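Packing a Parcel on a Bed: what goes where in a box with a divider
Student project report, second year, Everyday Objects module
Mervin Fehr and Océane Poirier

Why we chose parcels

Both of us live a long way from our families, and both of us have been on the receiving end of a box in which the biscuits had become crumbs and the socks smelt of soap. So when the module asked for a small household activity to look at closely, we settled on the care parcel very quickly (it took one cup of tea, to be exact). We wanted to know how people decide what sits beside what, and whether a simple cardboard partition changes their habits.

We kept the project small on purpose. There were 2 of us, a modest budget, and a great deal of goodwill from our neighbours in Prukside, who let us talk to them about parcels for much longer than they had probably expected. We began in November and finished the writing at the very end of term.

Where people pack

Our first surprise was the place. We had pictured everybody packing at a kitchen table, and we had even planned a section on table height, which we have now dropped. Most of the people we spoke to said that they pack on the bed. You can spread everything out, nothing rolls onto the floor, and you can move the box along as you go – though the box does sink a bit and lean, and small things vanish into the folds of the sheet. We packed on a bed too, on a striped sheet with the blanket pushed up towards the head to make room.

What we put in

We chose ordinary things that a person might be pleased to get: something to eat, something soft and a few useful bits for the desk or the bedside. The food was kept in clear plastic bags, so that the person opening the parcel could see what was there without undoing anything. The soft things were there to be useful in themselves and to fill the gaps, and we grew very fond of them for that second reason.
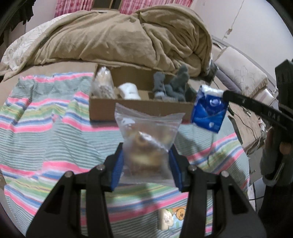

Figure 1. The divided box part-way through packing, with the bagged food on the left and the soft grey items on the right.

Our rule was food on one side of the partition and fabric on the other, and it was a good rule for the first few minutes. The trouble came with everything that is neither. A packet of tissues can go nearly anywhere, and Océane wanted it with the soft things while Mervin wanted it standing up against the food as a kind of cushion. The white roll caused the same discussion. We have left both opinions in our notes, as we never did agree.

Round, baked things are the awkward ones. They are too wide to slide down the side of a full compartment and too easily squashed to go at the bottom, so we would now keep a space for them from the start.

What we would do differently

We would draw a plan of the two compartments before opening a single bag. We would also try a firmer surface alongside the bed, to compare the two fairly, and we would ask somebody outside the project to unpack the box and tell us what they noticed first. Lastly, we would like to thank our neighbours once more for their patience and for several very good ideas about socks.

31 December 2019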